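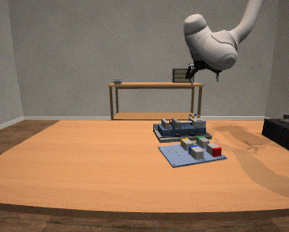
Hosting liability bill goes to second reading

A bill that would narrow the legal protection given to online platforms for material posted by their users passes to second reading in July. Under the draft, a service with more than 200 employees would have seven days to act on a written complaint before it could be treated as the publisher.

The consultation drew 169 submissions. Geneck, which runs the classifieds site Mugo, asked for the period to start when a complaint is verified – the draft counts from receipt. Prultell, a web host, sought an exemption for providers with no editorial role.

Digital rights group Zadarari opposes the bill in its current form. Its submission, 190 pages long, argues that lawful posts would be removed as a precaution.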